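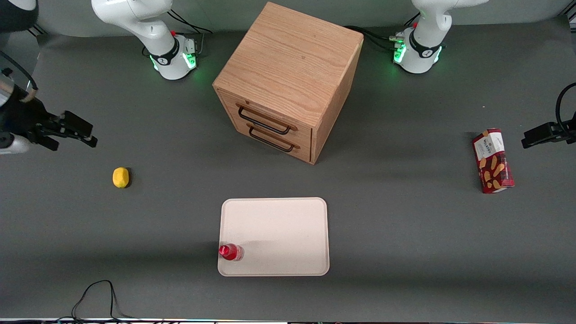
Print this page | E-mail this page

Posting a box of food to someone far away

Quick version for the impatient: strong box, dry things only, everything in its own bag, fill every gap, tape the lot, fill the form in properly. Longer version follows. Wrote this between two parcels so excuse the state of it.

I send food boxes to my sister in Idby, and before that to a cousin on a boat, and I've had them arrive perfect and I've had them arrive as crumbs and sticky cardboard. Mostly perfect now.

What to send

Dry, sealed, shop-packed. Biscuits, tea, boiled sweets, stock cubes, packet sauces, dried fruit, crackers, spices in packets (not jars if you can help it). Soup mixes. Hard cheese biscuits. Coffee, vacuum bricks are best, they stack.

Chocolate only in the cold months. January good. Anything from late spring on, forget it, you get one brown slab.

What to leave out

Fresh fruit and veg. Meat. Anything home made, even if it's your best cake, if it's crossing a border. Butter. Opened packets. Glass unless you really must. Fizzy drinks. Honey is a nuisance, some countries won't have it at all, look it up first.

Look everything up first in fact. Every country has its own list and they change. Find the page from the customs people at the other end, not a forum post from years back. Print it if you're forgetful, I stick mine inside the cupboard door.

If it's staying in the same country you can be a lot freer. Home made is fine then, so long as it keeps a week without a fridge.

Check the dates

Turn each packet over before it goes near the box. I want at least 6 weeks left on everything, more if it's going by the slow route. Then write the shortest date on a slip of paper and put it on top, so they know what to eat first. My sister ignores this.

The box

New, double-walled, not much bigger than what's going in it. Old supermarket boxes are soft at the corners and they go. I buy flat ones from Mastel, the ones with the score lines so you can cut them down to height. Worth the extra.

Size matters for price. Measure the outside not the inside, got caught by that once at the counter and had to repack on the floor with a queue behind me.

Weigh as you go. Kitchen scales for the bits, bathroom scales for the lot (stand on them with the box, then without, take one from the other). The box and stuffing weigh more than you'd think, mine come to roughly 500 grams before any food. So allow for that. If you are ten grams over the band, take out a packet of something. Don't argue with the scale at the counter.

You'll need

Box
Wide brown tape and something to cut it
Freezer bags with a zip
Plain paper for scrunching, lots
A marker that doesn't smudge
Address label x 2
The customs form, if it's going abroad
Flat piece of card for the top

Packing it

1. Tape the bottom. Along the middle seam, then both ends, so it looks like a capital H. Then run a strip round the whole thing.

2. Scrunched paper in the bottom, a good few fingers deep once it's pressed down. Newspaper is OK but the ink comes off on things. Plain's nicer.

3. Bag anything that could leak or burst or smell. Tea next to curry powder is not tea any more. Squeeze the air out. One item per bag for the strong ones.

4. Heavy things first, in the middle. Tins if you must, coffee, bags of sugar. Keep them off the walls.

5. Stand the biscuits up. Tall narrow boxes go in on end, like books on a shelf, tight up against each other. Flat they take the weight of everything on top and you get dust. If the carton is loose inside, you can hear it rattle, leave it and buy a different one, or open your own for tea. 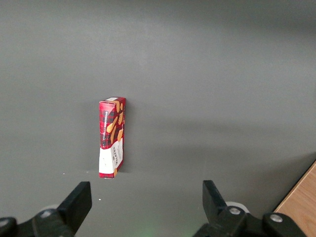
Odair Godoy: I do the upright thing as well but with a strip of card down between each packet, otherwise the corners rub through on a long trip. Also put rolled-up socks round the outside. They weigh nothing and people always want socks.

Socks is a good one, I've started doing it. Tea towels too. Just remember they have to go on the form as well.

6. Light stuff on top. Crisps if you're feeling brave, crackers, packet soups, anything in a foil pouch. Pouches slide down the sides nicely.

7. Fill the gaps. All of them. Put your hand flat on top and push, nothing should shift. Then pick it up and shake it. Proper shake. If you can hear anything, open it up and add more paper. This is the step everyone skips, and it's where the breakages come from.

8. Second address label goes INSIDE, on top, with your own address on too. If the outside one tears off they've got something to go on. Date slip on top of that, and a note.

9. Flat card over it all, so whoever opens it with a kitchen knife doesn't go straight through the crackers.

10. Tape the top same as the bottom. H shape. Rub the tape down with your thumb, it sticks better. No string, it catches in the machinery and some counters won't take it.

The form

Don't rush this even if you've rushed the rest. A vague form gets a box opened or sat on a shelf.

Write what each thing is, in plain words. "Food" is no good. "Gift" is no good. "Shortbread biscuits, 2 packets" is good. "Black tea, 1 box" is good. How many, what it weighs, what it cost. Real prices, keep the reciept. If it all totals under the gift allowance for where it's going there may be nothing to pay at the other end, but that limit's different everywhere so again, look it up.

Put the phone number of the person getting it. I missed this off a box to Calimlim and it went round for ages with nobody to ring.

Do it in capitals. In biro. Pressing hard if it's the old sort with the copies underneath.

Take a photo of the filled-in form and of the open box before you tape it. Handy if you've got to claim. Claims people want to see how it was packed.

Sending it

Go in the morning. The counter near me is dead before ten and heaving at lunch. Take tape and the marker with you.

Tracked if it's worth more than you'd be happy to lose. Otherwise standard is fine. I've used the Castodine pick-up service a few times when I couldn't get out, bit dearer, they come to the door, but you have to have it labelled and weighed before they get there and they don't wait about.

Get the proof of posting. Ask for it, they don't always offer. Put it somewhere you'll find it again, mine live in the biscuit tin.

How long does it take

Depends. Near neighbours, under a week when things are quiet. Further off, allow 5 weeks for surface and don't promise a date. If it's a birthday, send it stupidly early and tell them not to open it. December everything doubles.

If it turns up damaged

Ask them to keep the box and the packing, don't bin it. Photos of the outside first, all the sides, then the inside. Send you those the same day. You claim, usually, as the sender, not them. There's a time limit and it's on the back of the proof of posting in tiny print.

Odd bits

Zip bags can be used again at the other end so put in a couple of spares.

Match the sweets to the weather. Mints travel, toffees weld together.

Loose tea leaks out of absolutely everything. Bag it twice.

Don't wrap each thing in gift paper if it's crossing a border. They may need to look and it'll get ripped. Send the paper folded flat and let someone there do it.

Washing powder, soap, scented candles: seperate parcel. Had a whole box of oatcakes taste of lavender.

Keep a list of what you sent last time. Otherwise it's the same mustard packets every time and they're too polite to say.

More when I've done the Christmas ones. Need to buy tape.

Print this page | E-mail this page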